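Residents of Pevell House are asked to read these notes before repainting or refitting a storage closet, hobby nook or small workroom. They replace the sheet issued in February.

## Preparing the walls

Wash painted walls with warm water and a little dish soap, working from the baseboard up, and rinse from the top down. Allow the surface to dry overnight. Fill nail holes with lightweight spackle and sand with 220-grit paper once it has hardened. Glossy paint must be dulled before a new coat is applied.

Pale colors are recommended for rooms without a window. Two thin coats give a more even finish than one heavy coat. Stencils and decals may be added after the paint has cured, and residents should keep a small jar of the wall color for later repairs — label it with the room and the date.

## Floors and mats

- Sweep before laying any mat. Grit trapped underneath will scratch the floor.
- Lay a new mat flat for a day before trimming it.
- Cut with a sharp utility knife against a metal straightedge, in several light passes.
- Lift the mat every few weeks and wipe both sides.

Rubber-backed mats are not permitted on vinyl flooring, where they may leave a permanent stain.

## Artificial plants and other decoration

Artificial trees and flowers collect dust quickly in small rooms. Brush them with a soft, dry paintbrush, starting at the top. Fabric petals should be spot-tested before any damp cleaning. Place tall pieces in a corner, clear of outlets and heaters.

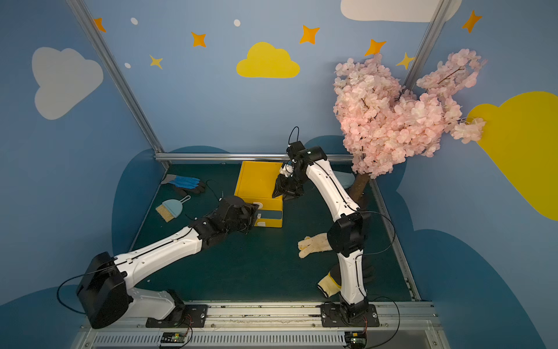 *Light blue walls with clouds, stars and dots, a dark teal mat, and an artificial cherry blossom tree in the corner.*

## Approval and supplies

Wall repairs larger than 20 square inches must be reported to Margit Sárközi at the building office. Leftover paint may be returned to the supply room in its original can, with the lid tapped down firmly. Brushes on loan are to be cleaned before return.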